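Clirneo bin-picking project: progress report to Wikström, June

3. Faults and safety matters

The unattended trial at Gruvberg was halted after 400 of the planned 500 picks. The gripper did not release a bar, and the arm continued its approach until the force limit of 20 N stopped it. There were no injuries. 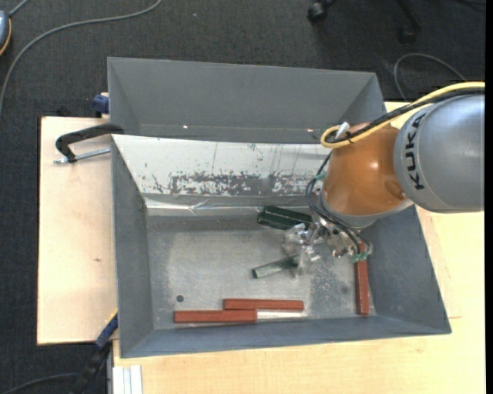

Figure 2. KUKA arm and gripper at the picking bin, with bars.

Maja Zawadzka traced the fault to a slow pressure signal – the controller read the gripper as open too early. A release check has been added. Unattended running remains suspended until 200 supervised picks are complete and Iddrisu Kwofie has signed the revised risk assessment.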